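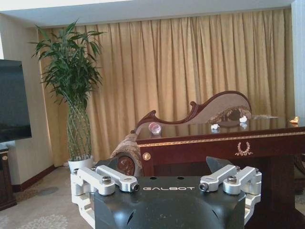 Which rooms does the Skitgate furnishings set cover?
Guest rooms, lounges and small meeting rooms fitted out in a formal, hotel-like style, with the records grouped by room and then by item type.

Skitgate: room furnishings, data card
Version date: March 15, 2023

Contents
The set holds 2,276 records from 148 rooms. Each record covers one furnishing or fixed surface: curtains, televisions, seating, tables, lamps, wall finishes, ceilings. Kristiansen rooms make up 126 of the total; the remainder come from Skodent.

Fields
room_id — building code followed by a room number
item_type — one value from types.txt
color_main — the color under daylight, in everyday words
color_second — optional; used for fabric that reads differently in its folds
position — wall, corner, ceiling or floor
state — on, off, open, closed or blank

Curtains
A curtain that fills most of a wall is one record, even when it hangs in two panels. Pleats are entered as regular or irregular. Gold, beige and cream are separate values, and gold-beige is allowed where neither word fits alone. Drop is measured from the ceiling or rail to the hem, in centimeters.

Televisions
Enter state as off when the screen is black. Reflections in the glass are ignored. Stands and wall brackets get their own records.

Ceilings
Flat soffits are recorded apart from the main ceiling — earlier files merged the two, and those rows keep the suffix _m.

Known gaps
Lamp records are thin for Skodent. Rugs were added in November and are missing from the first 200 records. Wall color is unreliable next to large windows.

Files
rooms.csv
items.csv
types.txt
changes.txt

Corrections go to the Favov issue list, with the room_id in the title.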